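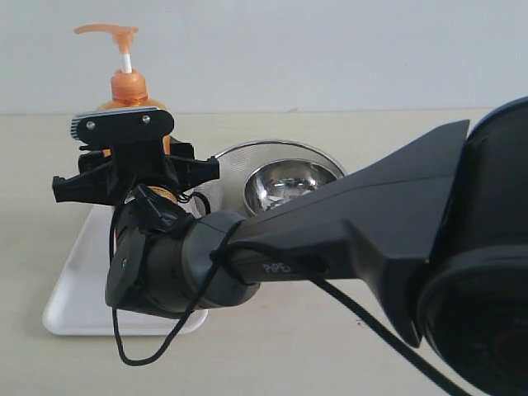

One member wanted it put down before anything else that the seed swap ought to stay free, whatever we settled on for the plant sale, and that she would say so again at the end if we ran on too long. It is put down, and she did say so again at the end.

Brestton Garden Club
Minutes of the spring meeting, 22 April 2023, held in the upstairs room at the Leinonen Library

The meeting opened a little behind time, as the coffee was slow and several of us had not seen each other since December. It was lovely to have so many people back after such a long gray winter, and a warm welcome was given to the new members who have joined us from the Trevitz side of town.

Minutes of the last meeting
Read and accepted, with one correction. The lilac by the library steps was pruned by the library and not by us, and we should not have taken the credit.

Money
The club has $509 in the bank. The bulb order came to $85, paid in full. A member asked whether dues might go up, and after a good deal of friendly talk it was agreed to leave them alone for another year and look at it again in the fall.

Plant sale
This took up most of the evening. Last year's sale was held on the library lawn and went very well until the rain came, and most people felt we should go back to the same spot but rent a canopy. Others would like to try the parking lot at Groneo Feed and Hardware, where there is more foot traffic and people can get their cars close. The store has been kind enough to say yes if we want it – they only ask that we leave the loading door clear and sweep up after ourselves. It went to a show of hands and the library lawn won, though not by much, and those who preferred the store were very gracious about it.

Tomato seedlings will be sold at the same price as last year. Please, please label your pots! We had a whole table of mystery peppers last time, and one family came back in August to tell us they had been growing eggplant (they were very nice about it, and liked the eggplant). Masking tape fades in the sun, so use a grease pencil if you have one. Pots should be dropped off by 8:30 on the morning of the sale.

Seed swap
To stay free. Agreed by all.

Community beds
There are 56 beds at the Trevitz Road garden and all of them are spoken for, with a short waiting list. The hose at the north end leaks at the coupling and a new washer did not help, so we will buy a new hose, spending no more than $30. Members with beds along the fence are reminded that mint belongs in a pot. There was some feeling about this, and a few stories were told.

Compost
The delivery is late again. The supplier has promised it before planting time, and we will call them if we hear nothing.

Other business
A member offered divided hostas, free to anyone who will come and dig them. Another asked for ideas about deer and got a great many – soap, fishing line, a radio left on overnight – with no agreement on any of them. It was suggested that we invite a speaker on native shrubs for the summer meeting, and the secretary will write some letters.

The meeting closed at 9:10. Whoever took home the blue cake plate by mistake, please bring it to the plant sale.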